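Week 3 notes, Textiles for the Home (Areeba Memon)

Hello again, everyone, and thank you for bringing in so many lovely scraps last time! Today we're staying with weave, and I'd like you to keep your swatches handy while you read. Plain weave goes over one, under one. Twill steps sideways as it climbs, so you get that slanted line you know from jeans. Satin lets its threads float, and those long floats catch on rings and buckles (ask me about my good curtains sometime).

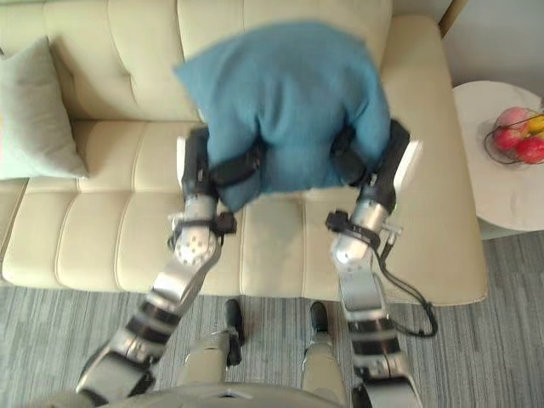 Which weave snags most easily?

Satin, as its long floats sit loose on the surface.

Please label 2 swatches for next week.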